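Nastbridge Community Workshop
Chores and Machines Working Group
Minutes of the meeting held 11 October 2024

Present: seven members, quorum met. Apologies: two, received by email.

1. Previous minutes
Accepted with one correction. The April minutes gave the sharpening service as free for members. It is half price.

2. Table clearing, Warameck arm
The group went over the Warameck tabletop work. The task was set by us in April: clear a table of ordinary odds and ends, put each thing where it belongs, no help from a person. The chair said that anyone's twelve-year-old can do it, with complaints. Members who had read the supplier's brochure noted that it speaks of "household readiness" and asked what that means in a house with stairs, a dog and a wet bench. No answer was to hand.

It was put that a plate is a harder thing than it sounds. A rim has to be got hold of, and pressing down in the middle of one achieves nothing. One member thought this unfair to the arm. The objection was noted.
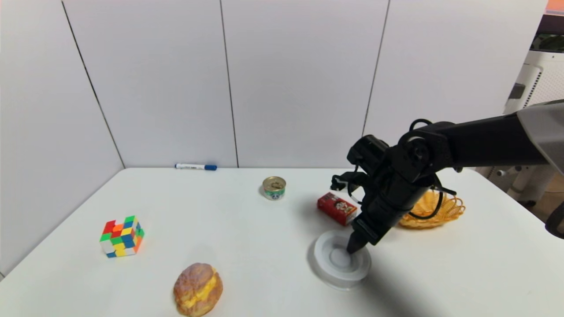 3. Costs
Quote from Tsikata for a single arm on trial: $2,000 for the term, plus $1,000 for fitting and insurance. Moltinier would do a shorter term for less but won't cover damage to our benches. Against this, the cleaning roster cost us $752 last financial year, gloves and detergent included. Several members said the comparison was the end of the matter. Others wanted it left open until prices drop. The roster stays as is for now.

4. What would count as a pass

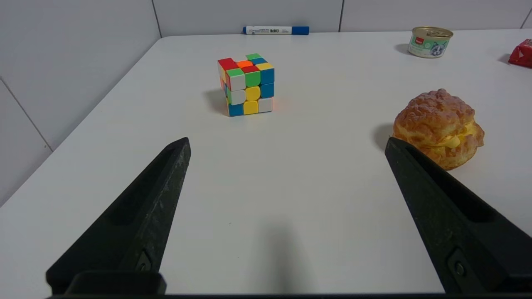 The test list was argued over at length. The draft from the last meeting asked only for hard, square things, and the sceptics on the group (a majority) said that any supplier would be happy with that. A Rubik's cube has flat sides and can stand a squeeze. A cream puff with custard showing at the split can't, and anybody wiping down after smoko meets more of the second sort. Agreed that soft food goes on the list, and that a squashed item is a fail even if it ends up in the right place.

Also agreed: no resets by the operator between items, and the whole run to be watched by two members.

Moved that the group not recommend any hire until the revised list has been attempted in full. Carried, one against.

5. Other business
The shop vac hose is split again. Replacement to come out of petty cash. Tea towels to be taken home by whoever used them.

Meeting closed 8.40 pm.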